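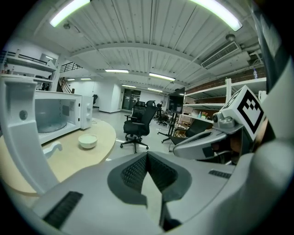
Round table, microwave with the door open.

Playtesters wanted - Grovcombe (PC and console)

Hestis is looking for 10 people to play an early build of Grovcombe, our top-down adventure about a flooded mining town. Three dungeons, two bosses, one very long fishing quest. Combat's mostly done, the map isnt.

When: July 2022, two sessions of three hours each. At our office, no remote spots this round, sorry.

Who: 18 or over. Any skill level. We'd love a few people who never finish games. If you tested the January build please sit this one out - need fresh eyes on the opening.

What you do: play, talk out loud while you play, fill in a short form after. Bugs go to Birgit Harms, story gripes to Valter Lobo. Be blunt.

What you get: 92 dollars per session, lunch, a key for the full game at launch and your name in the credits if you want it there.

You'll sign an NDA. No streaming, no screenshots, no phones at the desks.

To apply use the form on our jobs page. Tell us the last two games you played and wich one you quit first. Controller or keyboard? Say so, we have both.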